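Hi Despina,

Progress report for the Lokach kitchen task, January 22, 2025. Short version: we're running again, but we lost two days to a fault on the right arm and I'd like you to hear it from me first!

The job is still plate to foil tray, then tray to toaster oven. We'd logged 668 transfers when the right gripper started letting go late — the fingers got the open command and just sat there with the food squashed between them.
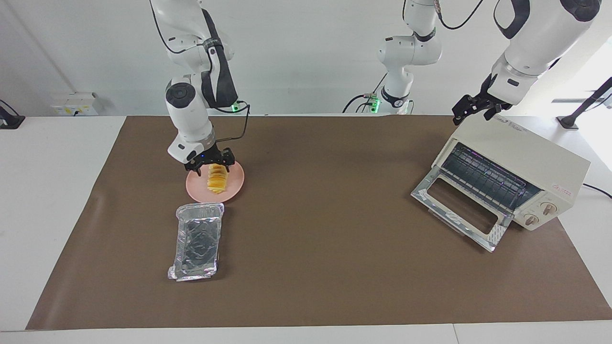
Was anyone hurt? Si-woo was well clear of the table when it happened, and the only thing damaged was lunch.

We traced it to the gripper cable. The loop near the wrist had worked its plug a bit loose, so commands were dropping out whenever the arm reached low (it behaved perfectly up high, of course, which cost us most of a day). Si-woo reseated the plug and added a clip, and we did 20 slow transfers with the oven unplugged before going back to normal speed.
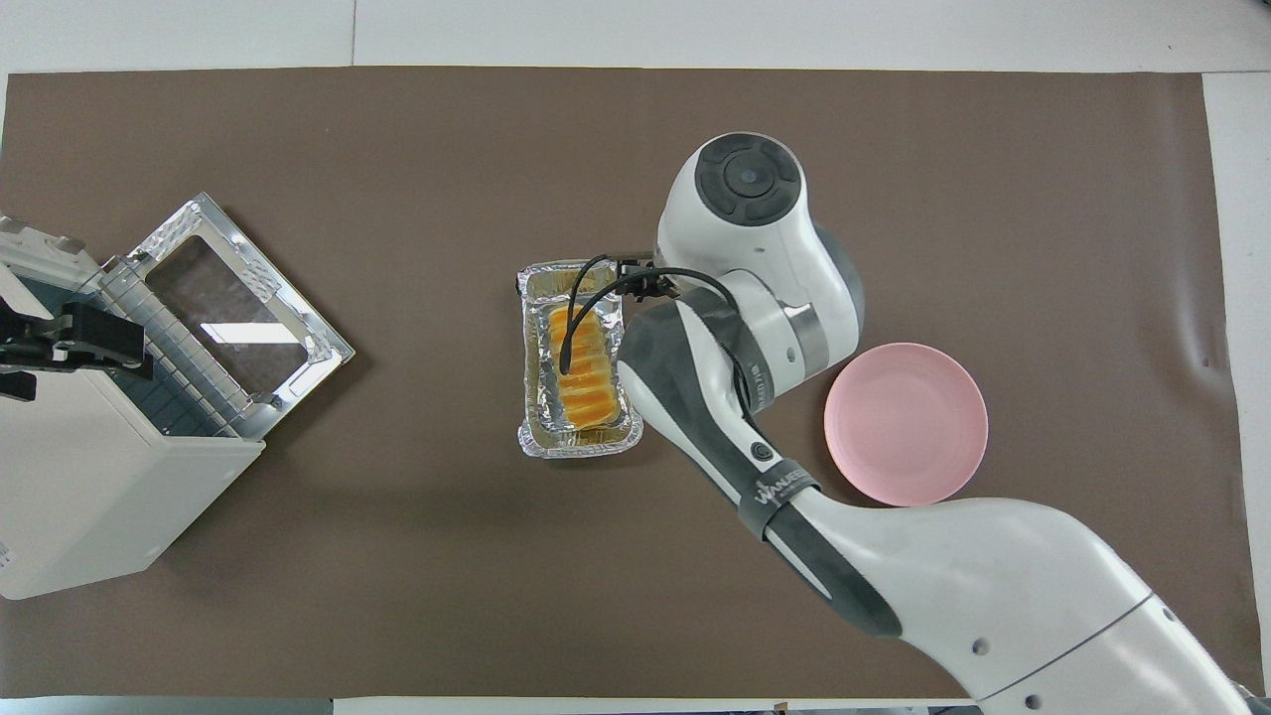

**Safety and spending**

The stop button worked every time we tried it. I've still cut the force limit by 38 per cent until Pichler sends the new cable — it's ordered, and it comes out of the spares budget, so no extra money needed from you. Oven runs with the heat on are on hold until it's fitted. The May demo hasn't moved.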